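Totia Toy and Parts Library
Progress report to the Goicoechea Fund, second reporting period
Submitted by Ignacio Aranda, project lead, 20th November

Summary

The grant covers the lending of play sets and replacement parts to family day care homes in the Skenell district. In this period the catalog was moved to new software, the lending rules were revised, and the cleaning procedure was rewritten. Spending is within budget in all lines except postage. One deliverable, the second pickup point, is behind schedule.

1. Catalog

The paper card file was retired in July. The new catalog holds 1,000 item records, which meets the target in the grant agreement. Each record carries a set number, an age band, a parts list and a storage location. Records were entered from the cards and then checked against the shelves. Most of the errors were in the parts lists, where earlier swaps between sets had never been written down.

Building and sorting sets are recorded by shape and color. Puzzles are recorded by the number of pieces only.

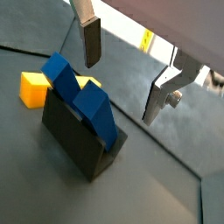

Fig. 1. Blue blocks and a black wedge-shaped holder, with a yellow block behind.

The catalog software is supplied by Deltereo under an annual license. Two faults remain open. The overdue notice is sent twice when a loan is renewed on its due date, and the search screen does not accept partial set numbers. The supplier has accepted both faults but has given no date for a fix.

2. Lending

The loan period was extended from two weeks to four. Day care homes had asked for this in the first survey, and late returns have dropped since the change. The number of active borrowers is now 40. Four homes left the program during the period, all of them through closure or relocation. 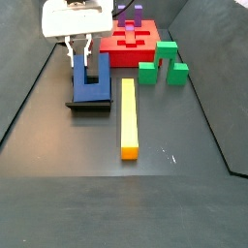 Deposits were abolished at the same time. The loss of deposit income is small and has been covered from the general supplies line. Borrowers now sign a one-page agreement that lists the replacement price of each set. No charge has been made under the agreement so far - three sets came back incomplete, and in each case the missing parts were returned later.

3. Cleaning and inspection

The previous procedure called for every returned set to be washed in full. This was slow and damaged printed cardboard. The revised procedure is as follows:

- Hard plastic parts are washed in warm water and detergent, rinsed, and air dried on racks.

- Painted wood is wiped with a damp cloth and is not soaked.

- Cardboard is wiped dry and inspected for split corners.

- Shape sorters are checked for cracks along the openings before they go back on the shelf.

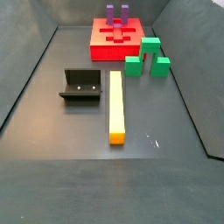

4. Replacement parts

Requests for single parts exceeded the forecast, and this is the cause of the overspend on postage. Small parts were being mailed one at a time. They are now held and sent with the next loan unless the borrower asks otherwise. We expect the line to return to plan in the next period, but not to recover the amount already spent.

Boards are the hardest items to match. A replacement piece has to fit the recess closely, and the original makers seldom publish dimensions. We now measure each recess when the record is opened and store the figures with the parts list.

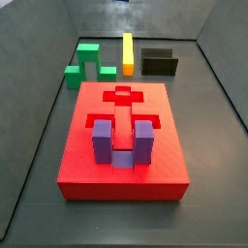

Fig. 2. Red board with a recessed cavity in the top.

5. Second pickup point

The lease was not signed in this period. The landlord has asked for a longer term than the grant covers, and talks continue. If no agreement is reached we will propose a shared counter at an existing site, with a revised budget for the Fund's approval.

6. Work planned for the next period

Close the two software faults or agree a workaround with the supplier. Repeat the borrower survey. Finish measuring the boards in the puzzle section. Submit the revised postage forecast with the next financial statement.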